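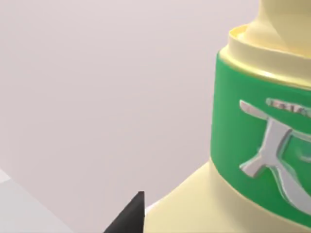
3. Squeeze bottles in the home kitchen: what people do with the last part

3.1 Background

Most work on household food waste looks at what gets scraped off plates or goes bad in the fridge. Condiments get left out, or are put under "other". They're small, they keep a long time, and a person filling in a kitchen diary doesn't think of mustard as food that was thrown away. But the residue left in a bottle at disposal is still product that was made, shipped and paid for, and it also causes trouble later on, when the plastic goes to be sorted and washed.

Earlier diary work in Wadness (see Section 2) left this open. The forms had a line for sauces but no line for the bottle itself, so an amount stuck to the wall of a container was never written down unless the person rinsed it out and noticed. We wanted to go back over the same kind of household with a better form.

3.2 Households and materials

Recruitment in Wadness and Haruna, by letter and through two grocery stores. Households had to use at least one squeeze-type condiment in a normal week. A total of 104 households finished the full period. Those that dropped out mostly did so in July, when people were away, and we did not replace them.

Each household got a collection crate, a pad of tags and a short instruction sheet. Bottles went in the crate at the point when they would otherwise have gone in the trash or recycling. No rinsing. Cap closed. The tag asked for the date opened (if known), where the bottle had been stored, whether it had been stood upside down, and the reason for getting rid of it.

Container shape was coded on arrival into one of 4 classes:

Class A, straight wall, flat cap
Class B, straight wall, tapered nozzle
Class C, waisted or contoured wall, any cap
Class D, inverted (cap is the base)

Figure 3. Tapered nozzle above a raised circular rim, with a green label band below. The rim is the reference line for fill height in our measurements.

Fill height was taken down from the rim, not from the tip of the nozzle. Nozzles get trimmed at home, sometimes by a lot, and a measurement from the tip would not be comparable between two bottles of the same product. We learned this the slow way during the pilot and had to throw out the first batch of heights. Weights from that batch were fine and are kept.

3.3 Weighing

Bottles weighed closed, then cut lengthwise, scraped, washed, dried overnight and weighed again. The difference is residue. Labels left on for both weighings, as paper ones take up water and would give a false reading if removed in between; paper labels were given a second night to dry. Sleeve labels didn't need it.

Scales were checked each morning against the same reference weight. One scale drifted and was taken out of use, the affected bottles were reweighed dry only, and these are marked in the supplementary table.

A note on thick products. Mayonnaise-type sauces and salad creams do not scrape clean, and some loss to the scraper is unavoidable. We weighed the scraper too. Thin sauces (vinegar based, soy type) were poured, left to stand, then treated the same way as the rest.

3.4 Results

We received about 2,000 bottles, of which 600 were picked for cutting, balanced across the shape classes as far as the supply allowed. Class D was short in Haruna. Stores there stock fewer inverted bottles and we could not fix this by sampling.

Residue was highest in Class C. This holds for thick and thin products both, though the gap is much wider for the thick ones. The waist seems to be the issue: product gathers on the shoulder below it and doesn't move when the bottle is tipped. Class B came next, with most of the leftover product in the ring where the neck meets the nozzle, and only a little on the wall. Class A was close behind and the difference between A and B should not be leaned on. Class D lowest, as expected.

Storage mattered more than we thought it would. Bottles kept in the fridge door held more residue than bottles of the same class and product kept in a cupboard. Cold sauce is thicker and people give up sooner. Standing the bottle on its cap cut residue in every class except D, where of course it makes no difference. Households that said they "always" did this did not, going by the tags, always do it.

Reasons for disposal, in order of how often they were ticked: nothing comes out any more; past the date; replaced by a new one already open; didn't like it. The third reason is interesting and we had not planned for it. Several households had two or even three of the same product open at once, usually where more than one person did the shopping. In these homes the older bottle tended to get moved to the back and thrown out with far more in it than the others. A handful of these account for a good deal of the spread within Class A.

3.5 Neck and nozzle

Because so much of the Class B residue sat in the one place we looked at the neck seperately. After cutting, the ring of product between rim and nozzle was scraped on its own and weighed. Unscrewing the top before disposal would free most of it, but very few people had done so. Tags from the few who had mention a knife or a small spoon.

Nozzles that had been cut back at home showed less product in the tip and no less in the ring. So trimming helps with flow during use and does little for the end of the bottle. Dried product in the tip was common in bottles opened more than a season before, and in some cases had closed it completely. These bottles were mostly tagged "nothing comes out" and some were nowhere near empty.

3.6 Comparison with the Hastitz trial

The Hastitz trial used a lab method, with a fixed squeeze force and a fixed number of squeezes, and reported lower residue for every shape. The order of the shapes is the same as ours apart from A and B, which trade places. We think the lower figures come from warm product and new bottles. Nobody in our households squeezed with a fixed force. A lab result tells us what can be got out of a bottle and ours is what people do get out of it, and the two should be quoted together where there is room.

The Zelladar packaging database was used to look up empty weights for products where only a damaged bottle was returned. Where the database and our own dry weight could both be had they agreed well, except for bottles with a redesigned cap, where the listed weight was out of date. We used our own value in those cases.

3.7 Limits

Households knew what the crate was for. Some probably squeezed harder than usual, at least to begin with, and residue does creep up over the first few weeks before it levels off. We kept the early bottles in. Taking them out changes the size of the effect but not the order of the classes.

Date opened was often a guess. Tags with a question mark next to the date were coded as unknown and are left out of anything in 3.5 that depends on age. Refilled bottles were another problem, a few homes top up a small bottle from a large one, and those were were dropped once spotted. We may have missed some.

Sauce type was taken from the label. Where the label was gone the bottle was opened and coded thick or thin only.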